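Print this page | E-mail this page
3 comments | 14 shares

Collecting Kitchen Demonstrations for a Learned Manipulation Policy
Project Report, Ernville Technical College, Department of Applied Computing
Prepared by Fletcher Lowther
Faculty supervisor: Murray Pryor

1. Purpose of the project

The purpose of this project was to gather a set of recorded demonstrations from which a robotic arm could learn a small number of kitchen tasks. The project did not set out to design a new learning method. The training code, referred to in this report as Pleduva, was written by an earlier group of students and was used with only minor changes. The work reported here concerns the examples themselves: how they were recorded, how they were checked, and which of them were kept.

The earlier group had trained Pleduva on demonstrations recorded at a laboratory bench with a plain background. The resulting policy performed acceptably on that bench and poorly in other rooms. Their report recommended that later recordings be made in an ordinary kitchen. The department agreed to this, and the kitchen in Fairweather Hall was made available to the project on Tuesday and on weekends.

2. Equipment and method

The arm was controlled by a person using a hand-held leader device. The operator moves the leader and the arm follows. Joint positions, gripper opening and camera images were stored together by Ekevis, the recording program maintained by the department. Each stored run is called an episode. An episode begins when the operator presses the start key and ends when the operator presses the stop key, and it is given a written task label before recording begins.

Three tasks were selected:

Task A. Move a food storage container from the counter to a plate.
Task B. Move a cup or mug from one marked area of the counter to another.
Task C. Place a utensil in the cutlery basket.

The target was 200 episodes in total, with 80 assigned to Task A and the remainder divided between the other two tasks. Task A received the largest single share because it had been the weakest task in the earlier study. Operators were asked to work at an even pace and to avoid correcting a grasp more than once. An episode with two or more corrections was to be stopped and recorded again.

Two operators took part. Each completed a practice period before any episodes were stored. Practice runs were written to a separate folder and do not appear in the counts given in this report.

3. Review of episodes

Every episode was watched in full by a person other than the operator who recorded it. The reviewer assigned one of three marks: accept, reject, or discuss. Episodes marked for discussion were settled at the weekly meeting with Mr. Pryor.

The most frequent reason for rejection was a late stop. The operator completed the task and then held the arm still for several seconds before pressing the key, and the policy could learn from such episodes that waiting is part of the task. Ekevis can trim the end of a recording, but the reviewers did not always agree on where the task had ended – one preferred the moment the gripper opened, the other the moment the arm had cleared the object. The second rule was adopted in June and applied to all episodes, including those already accepted.

Task labels were a second source of difficulty. In the first sessions the operators typed labels freely, and the same object was entered as a "box," a "container" and a "dish." A fixed list of object names was then prepared, and the older labels were rewritten by hand.

4. Arrangement of the counter 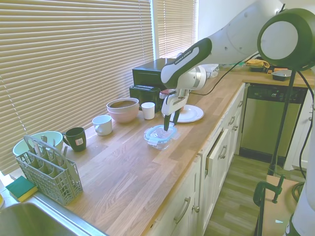
Variation in the workspace was the main question left open by the earlier group, and it received the most attention in planning. A policy trained on a bare counter has no examples of an object that must be told apart from others nearby. For this reason the everyday items of the kitchen were kept on the counter during recording. In Task A the gripper must reach down to a clear glass container with a light-blue lid while a plate, several mugs and bowls, and a gray cutlery basket share the same stretch of wood. Clear glass was a demanding choice of object, and the colored lid gave reviewers a dependable point of reference when judging the position of the fingertips.

Daylight was treated as a second form of variation. The blinds were not set to a standard position, and the time of day was entered in the notes for each session so that results could later be compared by lighting.

5. Results

At the close of recording, 119 episodes had been accepted. The shortfall against the target is due mainly to the review standard, which was stricter than the one first proposed, and to two sessions lost to a fault in the recording computer. Of the accepted episodes, 90 were used for training and the remaining 29 were held back for testing.

A full evaluation of the trained policy falls outside this report. The held-back episodes have been stored with their session notes, and the list of object names is kept in the same folder. The next group should record additional episodes for Task C, where the accepted set is smallest, and should agree on the stopping rule before the first session.

Print this page | E-mail this page
3 comments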